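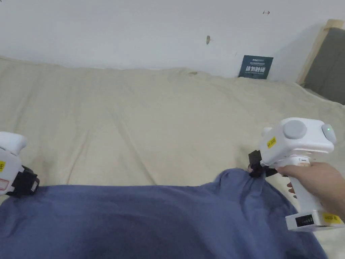
Blue cloth on a beige sheet.

Scope rings for a 30 mm tube: low or medium?

Posted in Optics and Mounting

I have a Hustau bolt rifle with a one-piece rail and am replacing the scope with a Kassab that has a 30 mm tube and a 50 mm objective. The Kassab rings come in low and medium. The chart lists the low rings only up to a 44 mm objective, but a friend runs them on the same rail with no contact. Is the chart conservative, or is it measuring from something other than the rail? I don't want to raise my cheek weld if I can avoid it. 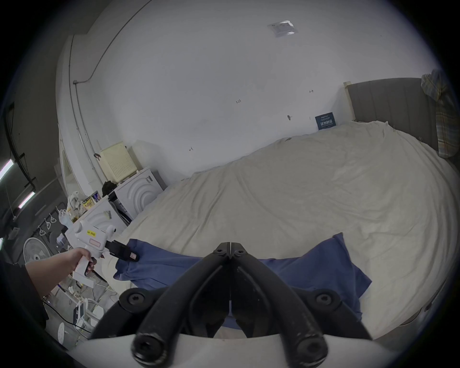

Tadeo Retamal
Optics section moderator

Ring height is quoted two ways. Some makers measure from the top of the rail to the tube center, others to the bottom of the tube. On a 30 mm tube the difference is 15 mm, so confirm which one the chart uses before you compare anything.

Then work it out. Take half the outside diameter of the objective bell (measure it — a 50 mm lens usually sits in a bell of 56 mm or more) and add 2 mm for clearance and 1 mm if you use flip caps. That is the minimum height from barrel surface to tube center. Subtract the distance from the barrel surface up to the rail top, measured under the bell. If the rail extends under the bell, skip the subtraction. Check bolt handle lift too. 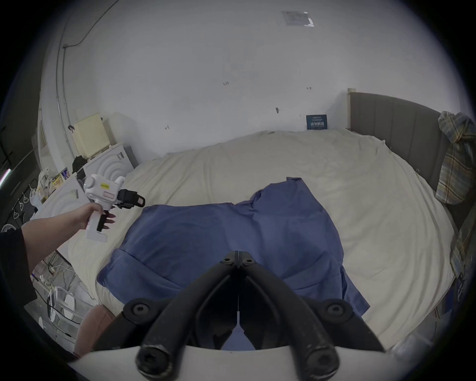 Iara Herrera
Member

Medium. I had lows from Jiltside on mine and the bolt handle hit the eyepiece. Swapped them in August, more than 2000 rounds since, no problems. Torque the caps to whatever the ring maker says, evenly, and leave the same gap on both sides.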